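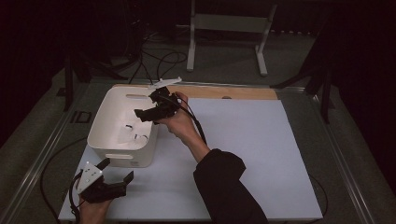

4.2 Bin subset. The Sovlow policy was trained on 49 demos of the bin task and tested over 17 rollouts, no fine tuning in between. Demos come from hand-held grippers only, no teleop. Cables stay attached and do show up in the head view (Fig. 3), where the right gripper has a thin white flat object over a white bin and the left one sits low over the foam board. White on white hurt us: 10 of 17 rollouts succeeded, and most failures were bad depth at the rim.

Figure 3. Head view, bin task, both grippers in hand.

Masking the cables at train time made no diffrence. Wrist views not used here, see 4.3. Labels checked by Gitau Mussa.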